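Notes – table setting and color talk, November, the one for the church hall crowd + whoever comes from the craft group. 60 minutes with questions. Aim to stop talking at 45.

**Before anyone sits down**

- water. clicker batteries.
- handouts on the chairs NOT on the back table, last time they all went home with me again
- ask whoever does the lights to leave the side ones on

## 1. Open with the money bit

Start cold, no thank yous. "I used to spend 927 dollars a year on table stuff." Wait for it. Placemats, napkins, a runner I used exactly once. Had the receipts in a shoebox, added them up one wet afternoon, felt ill.

Then – what did guests remember? The cloth and the food. Every time I asked. Nobody said napkin rings.

So the talk is about three things. Cloth, plate, food. In that order because that's the order you see them when you walk in a room.

(If they look sleepy do the gravy boat story. If not, skip, it's long.)

## 2. The cloth

Biggest thing on the table by a mile and people pick it last. Pick it first!!

Green. Why I keep coming back to green:

- food looks alive on it. orange esp. Also red, also anything baked
- most of us own white plates and white on white is a hospital tray
- it works in spring AND in November, swap the food not the cloth
- hides less than you'd think, so be honest with yourself about gravy

Plain dark behind it if you can manage. Black curtain, dark wall, a folding screen. Color jumps forward when the stuff behind it shuts up.

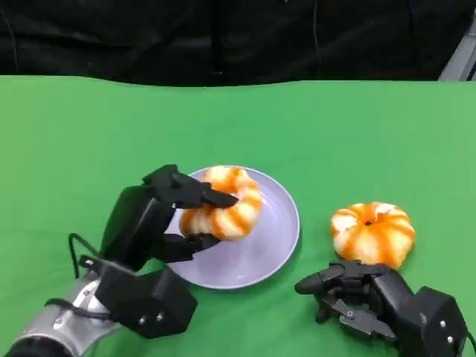
Wrinkles. Somebody always asks. Small ones are fine, big fold lines down the middle are not. Steam it on the table, or put it on the night before and leave it alone. Don't iron vinyl, I've done it, there's a mark on my ironing board forever. The wipe-clean one from Ornano relaxes overnight if the room is warm. The Zerkton one doesn't, mine still has the shop creases – took it back in the end.

Ask the room: who owns one cloth? who owns more than five? (hands) Tell the five-plus people to give two away.

Edges. Let it hang. A cloth that stops right at the table edge looks like it shrunk. Hand's width minimum, more at the front where people come in. Show with the sample piece if it made it into the car.

## 3. The plate

Quick section, don't get stuck, got stuck in this for 20 min last time.

Point one: the plate is the gap between the cloth and the food. That's its whole job. So it should be quieter than both of them.

Point two: lilac. Pale purple, lavender, whatever the box says. People pull a face when I say it. Pale purple next to green is soft, and orange on top of it goes off like a lamp. You don't need the whole plate purple either, a rim does plenty.

Point three: round. Round food on a round plate leaves an even border and you don't have to be clever.

Prices – say these fast. A set from Guerreiro is the nice one, heavy, chips if you look at it. Brillix is the light one, fine for kids and outside. I mix them, you can't tell from a chair away. Don't let this turn into a shopping Q&A, point at handout.

## 4. The food as decoration

This is the bit they came for. Slow down here.

No flowers. Flowers are lovely and they cost what they cost and then they're in the way of the potatoes. Use what you're serving.

Go through it out loud:

1. **One baked thing with a pattern.** A ring donut with orange and white stripes is about the cheapest bit of drama going. The stripes go round like the ridges on a pumpkin, so for fall you're finished. One per plate. Two looks like a bakery, three looks like a fundraiser.
2. **Tip it a bit.** Flat on the plate is fine but a pastry at a slight angle catches the light and looks less like it was dealt out. Lean it on a cookie if it won't stay.
3. **Glossy next to matte.** Shiny orange glaze, dull cloth. If everything shines you get glare and people squint at their dinner.
4. **Loose fruit straight on the cloth.** No bowl. Mango is my favorite, you get yellow and red and orange in one piece, and the patches stop it looking like wax. Put it just off the plate, close enough that they seem to belong together. Wash it first, people WILL pick it up.
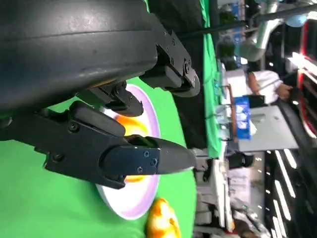
5. **Leave space.** Whatever you've put out, take one away. Bare green is doing work. Stand in the doorway and look again before you add anything.

Pause here, drink of water. Ask if anyone's done a fruit table. There is always one person who's done it with lemons and they're always very good on it, let them talk.

## 5. Mistakes (mine)

- matched everything. orange cloth, orange plates, orange food. couldnt find the rolls
- bought 200 paper leaves. still have most of them. free to a good home, they're in the bag by the door
- lit it from right above. Light from the side, every time
- set the whole thing out at 3 in the afternoon for a 7 o'clock dinner, glaze went dull and a bit tacky. Cloth and plates early, food last
- tall thing in the middle. Two people talked round a pineapple all evening

## 6. Try it at home

Homework, keep it light:

One cloth, one plate, one piece of food with some color in it. Five minutes. Take a photo from the doorway, then swap the cloth and take another from teh same spot. Compare. Most people change their mind about a cloth they've owned for years.

## Questions they'll ask

- *Does it have to be green?* No. Navy's good, dark gray's good. Avoid cream with anything baked
- *Real food or fake?* Real. Fake's ok for a window display
- *Cost of the whole demo table?* Under 60, already had the cloth though, say so
- *Allergies?* Put a card by the pastry. Say this even if they don't ask

End: thanks, leaves in the bag, chairs need stacking by 9 and the hall key goes back thru the side door.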